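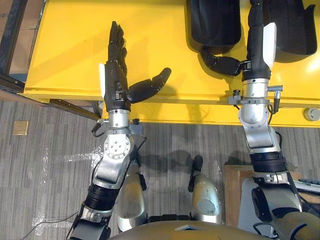

What happens to the people on a hand-loading job when a two-armed robot starts doing it?

Mostly they get moved sideways. The robot takes the picking up and putting down, and the people who used to do that end up checking parts, feeding it boxes, clearing its mistakes and covering other benches. Hours usually stay the same at first. Whether the pay and the grade move with the job depends on what's been agreed, so ask before it starts and get the answer in writing.

Marked as helpful by 22 people

More from the person who asked

Thanks for that, quick and to the point! I'll add a bit more in case anyone else has been through the same thing. I work at Wodalik, on the Troltine site, and we do car mirror housings. My bit is taking the shells out of the box, having a look at them, and standing them up on the table the right way round for the next bench. It's not glamorous but I'm quick at it and I like the people I work with.

They've told us a robot called a Gwynne is going to be doing "a share of" the placing from May. It's got proper hands with fingers, which I wasn't expecting, I thought it would be one of those big orange arms in a cage. Our team leader says no job losses. Fine, but what will I be DOING all day? Am I going to be stood there watching it? Will they expect me to fix it? I left school with not very much and I'm not a computer person. Also does anyone know if you get used to working next to one, because the idea makes me feel a bit funny.

First answer

I've been where you are, so this will be long, sorry. Put the kettle on.

I was on trim and small mouldings, a different firm, but the same sort of work as yours. Box, look, place, box, look, place. We got 2 of the things. I was dead against it, I'll be straight with you, and I sulked for a good month.

The first thing to know is that it'll be slow. I had it in my head that it would come in and make us all look daft, and for the first few weeks I could have done its whole morning before my tea break. Curved shiny parts are a pain for them. A mirror shell hasn't got a nice flat side to grab, and if the fingers close a bit off the middle, the thing slides round and you get it facing the wrong way. You and I do that little twist of the wrist without thinking. Somebody has to work out how to get the robot to do it, and in our place the engineers came and stood behind us for days asking "why did you turn it then?" I didn't know why I turned it! I'd never thought about it in my life. But I got better at explaining, and that turned out to be a big part of how my job changed.
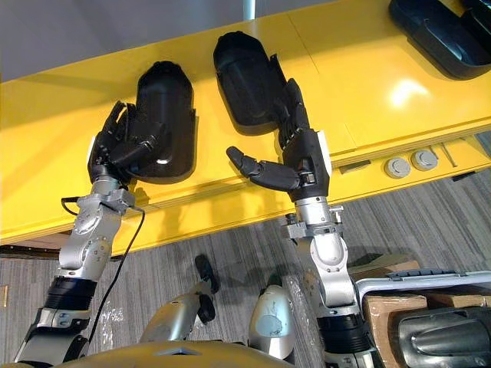

So my advice is to get in early on that side of things. When they ask who wants to help with setting up, put your hand up even if you feel silly. You don't need to be a computer person. I can barely work my telly. What they want is somebody who can look at a part stood on a table and say "that's going to tip over", or "you want to hold that one lower down". You've been doing that for years.

As for what you'll do all day, this is how my shift goes now. First thing I clear the table and check it's clean, then I put out parts in the places it likes. When it's running I do my own inspecting at the next bench and keep half an ear out. If it drops one or gets in a muddle, I pause it, wait till it's properly stopped, sort the part out and start it again. Anything with the cables or the hands themselves I don't touch, I call the technician. Get that line drawn clearly on your site, because ours wasn't to begin with and people were getting asked to do all sorts. If it's beyond pausing and restarting, it's a maintenance job, and it should be somebody on a maintenance grade doing it.

The bit I didn't see coming was how much I missed the chat. When there were four of us round one table, you talked all shift. Now we're spread out a bit more, and you have to make an effort at break. We asked for the inspection bench to be turned so we face each other and they did it, took ten minutes and made more difference to me than anything else. Ask for things like that. They're so busy thinking about the machine that they don't notice where the people are standing.

My wrists are a lot better, by the way. I used to strap the right one up every winter. On the other hand my feet are worse, as you stand still more. Get a decent mat.

On the feeling funny, I had that. It's the hands, I think. An arm with a clamp on the end is just a machine, but fingers make you want to say good morning to it. It went off after a couple of weeks. What helped was knowing exactly how it stops. Make them show you the stop button and let you press it yourself, while it's moving, more than once if you like. Don't be embarrassed to ask.

Last thing. Ask how they're going to measure you. We used to have a placed-parts count up on the board, and for a while they left it there with the robot's parts taken off ours, so it looked as if we'd all gone to sleep. Our rep had a word and they changed it. I'd want that sorted before May and not after.

Second answer

Bit more cautious from me. "No job losses" at my old place was true, nobody was sacked. But when people left they weren't replaced, and the agency lads just stopped getting the call. We went from needing a full row on a run of 4000 parts to needing half of it. So I'd ask your team leader about leavers and agency as well as about your own job, as that's where it shows up.

I agree with the answer above about the training. Ask for it in paid time. We were given a tablet and told to watch the Arulov videos (they did the fitting for ours) "when it's quiet", and of course it was never quiet. In the end one person knew how to restart the thing, and when she was on holiday it sat there.

Also find out what happens on the day it's down. Will you be expected to do the lot by hand at the old rate? We were, with fewer of us. That's my main grumble, the machine itself I never minded.

Third answer

They did this in the warehouse where my brother in law is and he got a forklift ticket out of it so you never know. Ask if there is one going

Reply from the person who asked

Oh this is brilliant, thank you all. I hadn't thought about the count on the board, we've got one of those, target's 200 before first break and we all moan about it. I've written it down along with the agency question and the bit about the days it's down. And I've put my name in for the setting up! Team leader looked quite surprised. I've asked about a mat too, but I'm told I need a form for that.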